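Kotier's repair room opens again this Tuesday evening, and this time it's all about building a computer from its parts! Montserrat Becerra and Callum Tapley are running the session, and you don't need to have so much as opened a case before.

Last winter's evenings were packed, with people staying on well past closing to talk about old graphics cards, and we've had messages ever since asking for more. So the bench is back, and so is the grey 3D-printed holder that everyone wanted the files for. Processor, memory and hard disk each get their own place in it, and it makes laying out a build such a pleasure - no more hunting for a memory stick under somebody's coat.

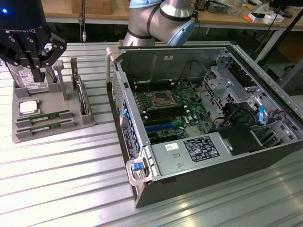
## What you'll be doing

The tower goes on its side with the panel off, and you start with the processor. Callum will show how the lever and bracket work, then it's on to the memory and the drive. Wilma Desmet is bringing a box of spare cables from Ponico, plus her famous almond cake.

Doors open at half past six and there's room for 40. Entry is free, though a coin or 2 in the tea tin is always welcome. If you have an old desktop gathering dust, bring it along - we'd love to see what's inside!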